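**Ticket 183 — Printed runner, shapes panel: wrong length / overhang at near end**

Opened by: Kerstin Voß
Assigned to: Bleddyn Hopkin
Product: Braltero shapes cloth, turquoise
Status: open, waiting on supplier

**Reported fault**

Cloth does not sit fully on the mattress when laid lengthwise. Plain section at the near end goes over the front edge. Customer copy (Drastolach guest rooms) says the printed area should be centred, with equal plain margins at both ends. Asked whether this is a cutting fault or a laying fault.

**Checks so far**

1. Confirmed article against the order. Correct colour, correct print: six rows of three, squares, circles and hearts.
2. Checked the order of the shapes against the Böttcher print sheet, starting at the wall end. Row one should read red square, blue circle, yellow heart. It does. Row two should read yellow circle, pink heart, purple square. Also correct, so the cloth has not been turned end for end.
3. Washed once at 20 degrees, dried flat, measured again. Length unchanged. Shrinkage ruled out.
4. Pulled the cloth 7 cm towards the wall. Overhang reduced, but the far end then rode up against the wall and would not stay flat. Moved it back.
5. Laid it again on the bare mattress, no sheet or protector, to take bedding thickness out of the question. The printed rows all stay on top. Only the plain turquoise end drapes over the front edge, and only slightly. 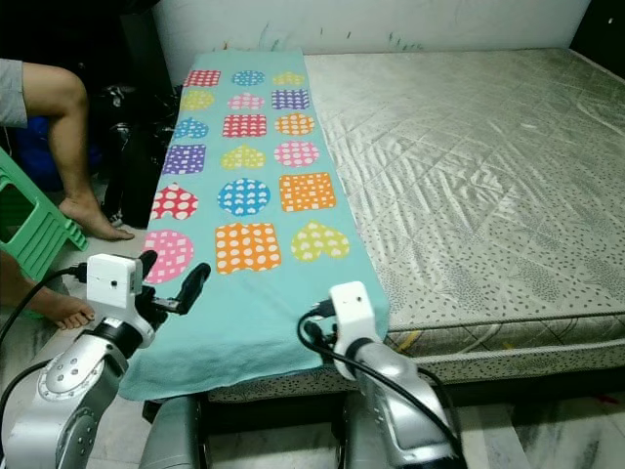
6. Asked Vuketti for the cutting tolerance on this batch. No reply yet.

**Notes**

BH: The print itself is not affected. Last row before the overhang is the pink circle, large orange square and yellow-green heart, all clear of the edge. I would class this as cosmetic.

KV: Agreed on cosmetic, but the customer wants the end tucked under, and there is not enough spare cloth to hold a tuck. Either it gets hemmed shorter or it gets replaced. Please don't close.

BH: Left open. Hemming quote requested for one piece — if Vuketti confirm the margin is out of tolerance, the charge goes to them.

**Next action**

Chase Vuketti. Check one more cloth from the same batch on the same mattress before any hemming is done.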